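Fruit and Tables: June at the Skultard Room

What a month! We've had desks pushed against the walls, bags on chairs and fruit on the big brown table, and I loved every minute of being in there with my camera. Zuleica Lacerda chose the crockery and Xolani Baloyi did the fruit shopping (the mangoes were a brilliant idea). 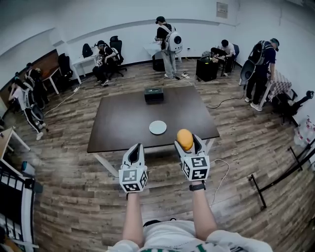

Mango in the right gripper, and a round white plate on the big square table. Love that colour against the dark brown!

More to come once Fatima Swanepoel has sorted through hers, all 137 of them. If you'd like a print of anything, leave a note for Pravesh at the front desk and say which page you saw it on. Small prints are ready in two days.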